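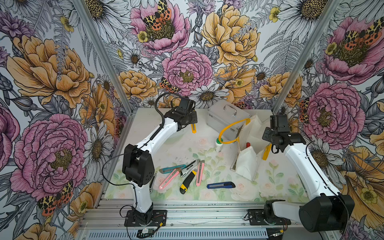 Photo: Kilar

I'd been trying to get Tarcísio Caldeira on the phone since before the holidays, and when he finally picked up he was eating a sandwich. "Ask me anything, I'll chew quietly," he said. (He didn't.)

Caldeira runs the small team at Kilar behind the Bremness, a two-armed tabletop kit that ships in a flat crate and, if you believe the brochure, goes together in an afternoon. I asked if that was true. "It's true for me," he said, laughing. "For a customer, give it a day. The arms bolt on fast. Sorting out the cables is what eats your time."

The kit costs $2595, up from the price they announced last March, and I had to bring that up. He didn't dodge it. "We changed the gripper. The first one was cheap and it felt cheap. I'd have been embarrassed to mail it to people."

And the grippers are what I really wanted to talk about! Small, hard, slippery things have been a pain for every kit I've tried at home, so I asked him why utility knives.

"Because they're annoying," he said. "They're long and skinny, they roll a bit, and each one has its own shape. With a foam block you learn nothing. Give it a pile of knives and by lunch you know what's wrong with your grip." 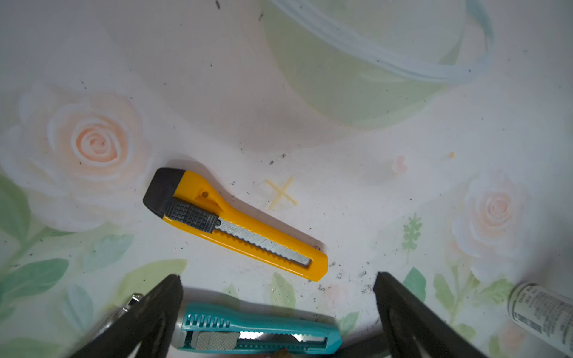
The view from the gripper, with a yellow knife up ahead and a teal one closer in.

He told me the wrist camera was an argument that went on for weeks. Part of the team wanted to sell it as an extra, and he wanted it in the box. He won that one, but the software that goes with it, Tromska, is still a free download you have to go and find yourself, and I told him I think the instructions are rough. "They are rough," he said. "I wrote them."

So who's buying? He passed me the figure he had from Sales, 317 kits so far, mostly to school labs and people with a garage. Support is 2 people, and he's one of them. Replies take up to 4 days, "longer if you write to me in all caps."

I asked what he'd fix first if he had a free month. Long pause, more sandwich. "The cables. I'd run them inside the arms. Ask me again in the spring."

Posted 2024-01-13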